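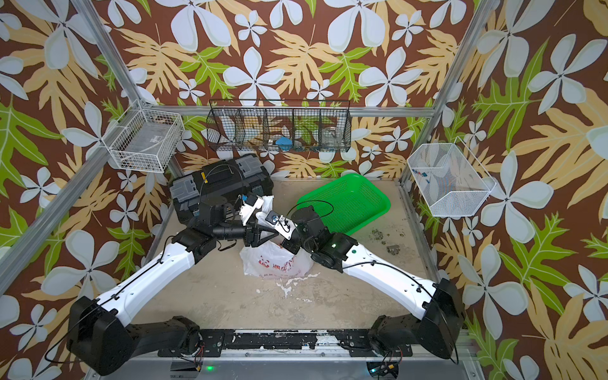

*Wire organizer with five compartments, hung on a rail in front of floral wallpaper.*

## Matching the pattern when you hang big floral wallpaper

I've papered two rooms now, and the first one was a mess (sorry, hallway!). Big flowers are lovely, but they show every slip at the seams. My second try went much better, so I'm writing down how I did it.

1. Find the pattern repeat on the label. Mine was a roll called Nilik, and I wrote the number on the wall in pencil so I'd quit running back to check.
2. Unroll a strip and cut it four inches longer than the wall is tall. Lay the next one beside it on the floor and slide it until the petals meet, *then* cut.
3. Draw a plumb line for the first strip. Don't trust your corners! My friend Valbona did, and her leaves lean toward the window.
4. Paste, fold the strip over on itself, and let it rest as long as the label says.
5. Match seams at eye level first and work up and down from there. If it drifts a little near the baseboard, so be it, you've probably got a couch there anyway.
6. Trim with a fresh blade. I snap off a new tip for every strip.

Inside corners get two pieces, with a small overlap tucked around the bend. You'll lose a sliver of flower there.

Keep the leftover roll. I've already patched one spot behind the door.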